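Budget for a two-arm tabletop setup – what am I forgetting?

Posted in Robotics and Automation, Buying and Planning

Misodell

Hi everyone, long-time reader and very occasional poster, so please be gentle. I help run the electronics and making program at a regional college, and after a lot of asking we've been given a small pot of money for a pair of tabletop robot arms. The arms themselves are more or less chosen (small ones, parallel grippers, a camera on the bench) and the quote for the pair came in at $3000, which made me very happy for one whole afternoon. Then my head of department wandered past and asked what everything else was going to cost, and I realised I hadn't the faintest idea.

The plan is to have students drive the arms through simple jobs – opening a drawer, putting things away, that kind of thing – and record the runs so that a later class can try training on them. We have a bench, a spare computer of uncertain age and a cupboard. I need to hand in a proper budget in February and I'd dearly love not to go back in March asking for more. What did you end up paying for that wasn't on the quote? And is it silly to buy both arms at once, when we could start with one and see how we go?

Thanks in advance, and sorry for the essay. My partner says I write emails like this too.

Waltmont

spare servos. buy them now. also check your power supply can run both arms, ours came with one and the second was "optional"

Cristian Espinoza

Welcome, and don't apologise for the essay, as you're about to get one back. I set up something very similar for our workshop and I made most of the mistakes you're trying to avoid, so I'm glad somebody will get some use out of them.

First, the arms were a bit over half of what we spent. I know that sounds alarming! None of the rest was dear on its own, but it came in dribs and drabs, and every drib needed its own purchase form. Our extras came to $533 for the mounting gear, the rail, the brackets and the board we work on, and then I put aside $500 for spare parts, which I was teased about until the first wrist motor went. The computer was the big one. Ours was also of uncertain age, and it could run the arms or record the camera but sulked if you asked for both. Please test yours before you write your budget, and if it struggles, put a new one in as its own line where your head of department can see it.

On mounting, my advice is to bolt everything to a rail along the near side of the bench from day one. We started with clamps, and every time somebody leaned on the table the arms shifted a little and we had to set them up again. Brackets on a rail cost more than clamps, but you can slide an arm across, tighten it up and get on with your afternoon. Measure the depth of your bench too, and leave more room behind the arms than you think you need, for the cables and for elbows (yours, I mean).

The other thing I'd budget for is walls. It sounds fussy, but plain light panels on three sides of the board made a world of difference to us, both for the lighting and for keeping people's coffee cups and jumpers out of the recordings. You can make them from whatever your workshop has lying about. Ours took a morning, most of it spent looking for the good drill bits.

As for things for the arms to handle, don't let anybody sell you a special kit. Go to the hardware store and the stationery cupboard.
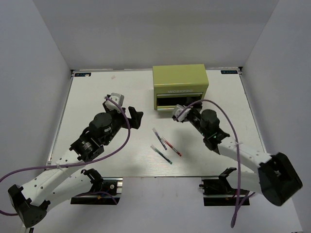

A small metal toolbox with a drawer and a few clear-barrelled pens will keep a class busy for weeks, and if a pen gets crushed you've lost next to nothing. I like pens with different coloured refills, so you can ask for the red one by name. Choose a drawer that runs smoothly, and try it with two fingers in the shop before you pay. A stiff one will drag the whole box towards you, and then you'll be buying non-slip matting as well.

Allow for cables. You'll want enough slack that the arm can reach its furthest point without tugging, and some way of keeping the extra loop out of the gripper's road. Spare leads are cheap and I'd get a couple for each arm.

On one arm or 2, I'd buy both together if the money is there now. We bought ours a year apart, and by then the supplier had changed the wrist, so the spares for one didn't fit the other – I still have a drawer of the wrong screws if anybody wants them. Do set them up one at a time, though. Get the first going properly, let the students get comfortable, and then bring in the second.

If I've forgotten anything, and I'm sure I have, give me a shout. I'm usually on here in the evening once the kids are down.

Hodžić

Agree with most of the above, but I'd spend less on spares and more on the desk camera mount. A wobbly mount cost us a whole term of recordings. Ask the supplier about freight as well, ours was quoted separately.

Misodell

This is wonderful, thank you all so much. I've tried the old computer tonight and it is definitely a sulker, so that's going in as its own line. Cristian, I may take you up on the shout once I've measured the bench.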